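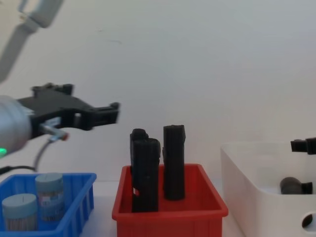
Three open containers on the white table.

WHEN THE CALLS STOP

Quick one this time, newsletter is late already. Several of you wrote after the April item on funerals and asked about the part that comes later. The weeks after. So a few notes from the evening group, with permission from those who spoke.

Uwe Schmieder lost his brother in spring. Casseroles for two weeks, cards, the phone going all day. Then quiet. He said the quiet was worse than the funeral. People weren't being cruel, they had jobs and kids and figured he wanted space. He didn't want space. He wanted someone to come over and watch the ballgame and not ask how he was holding up.

Lots of nodding at that.

Ingeborg Reinholz had it the other way round. Sister-in-law called every single night at supper and she got to where she dreaded the ring. Finally told her, once a week, please, and I'll pick up. Took her a month to work up to saying it. They're fine now. Closer maybe.

So which is it, call or don't call? Depends on the person, sorry. But you can ask. "Do you want company Thursday or would you rather not" is a fine thing to say. 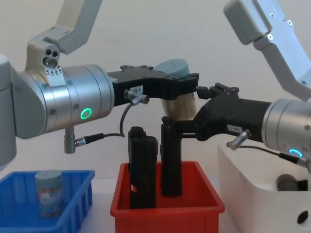
Other thing that came up was the name. Friends stop saying it. They'll talk all around the person, "your loss", "what happened", and never once say Karl or Mom or whoever it was. Most of the room wanted to hear the name. One woman said she tells the checkout clerk about her husband just to say it out loud. If you have a story about the person, tell it, even a dumb one. Especially if the family hasnt heard it.

And write down the hard dates. Birthday, anniversary, the day itself. Put them in your own calendar so you remember next year, when the cards have quit coming. A two line note is plenty.

If you are the one grieving and you're not sleeping or eating, or can't see the point of getting up, please talk to your doctor. Don't wait on the group for that.

We meet again 20 September 2023, side room at Maseck, same door as before. Chairs are put out for whoever shows up. You dont have to talk. Coffee is 3 dollars, or skip it if you're short. Rides from the Kramer lot, tell Ingeborg ahead of time so she knows how many cars.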